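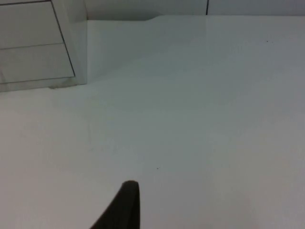
February, started 9.40. Bench 5, small parts storage.

Cleared the white table by the wall so we can decide what lives on it. Everything that was on it has gone into two crates under bench 9, labelled Gromham. Only the drawer unit stays out for now. Wiped the top down with the mild cleaner, not the solvent, as the solvent left a dull patch on the other table.

Drawer unit: translucent plastic, stacking type. Checked that the drawers run. The lower one sticks a bit on the left if pulled by one corner. Tried a rub of candle wax on the runner and will look at it again after a week of use. Mehwish wants the Tevholm fasteners in the top and the offcuts of seal underneath. Fine by me, but the seal sheds crumbs, so it should be bagged first.
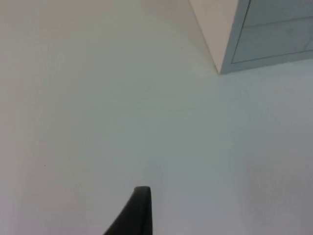
Marwan asked whether the unit should go in a corner or halfway along. Corner, I think. The assembly jig needs 139 cm of clear run and we only get that if storage keeps to one end. It also has to be possible to pull a drawer fully out without hitting the wall, so leave a hand's width when you push it back.

Job number for the stock move is 2758. Please put it on the Ferkar order as well, they sent the last lot back without it.

To do:
Bag the seal offcuts (me)
Labels for drawer fronts, printed, no marker pen (Mehwish)
Ask Khattak if they still sell the same drawers, we could use another unit
Felt pads for the base, the thin ones
Go through the crates under bench 9 before the end of the month

Stopped 11.15.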